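Search this forum
Enter keywords
Home > Workshop > Surfaces and Benches > New posts

Temporary work surface on cardboard boxes: how stiff is stiff enough?

flunley_bench
I need a low surface for sorting small parts until the proper bench arrives in May. Current arrangement is a flat green board laid on a cardboard box, on a beige tile floor. Footprint of the board is larger than the box, so there is overhang. Questions: does the overhang matter for light work, and should I be running a fan in the same room?

tileandgrout
Overhang matters more than the box does. Load the board outside the box footprint and it pivots on the box edge. Keep the work over the box or add a second support of the same height. I measured mine at 27 inches between supports and had no visible sag under hand tools. 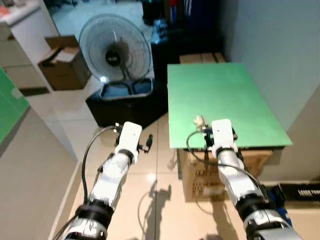 Simin Kiani
Moderator, Surfaces and Benches

Same general layout: green board on a cardboard box, another box at the far end, fan off to the left. The near edge is where most of the load goes in practice, so that is the edge to support first. Small pieces kept close to it, like the pale beige one, end up on the floor if the board shifts. Set the box so its side wall is close to the board's front edge. Tape the flaps shut. An open top lets the walls bow outward.

b_akbari
Disagree on the tape. Tape keeps the flaps closed but does nothing for the walls. Fill the box. Folded cardboard packed upright, flutes vertical, carries far more than an empty carton with taped flaps. I had 40 pounds on one for a month.

Simin Kiani
Moderator, Surfaces and Benches
Filling works. It also makes the box a nuisance to move. For sorting parts I would still tape and leave it empty.

yakbulut
On the fan: point it away from the board. Light parts move at the lowest setting, and a thin board with overhang can chatter. Also keep the cord out of the walking path. Tile gives no grip to anything.

flunley_bench
Tile is the other problem. The box slides when I lean on the board.

tileandgrout
Rubber shelf liner under the box. Cut it one inch smaller than the base so it does not show or catch.

b_akbari
Or fill the box. Weight fixes the sliding too.

flunley_bench
Liner is in, second box goes under the back edge tonight. Not filling anything yet.

Reply to thread 581 | Contact the moderators | © Prillbridge Forums | Back to top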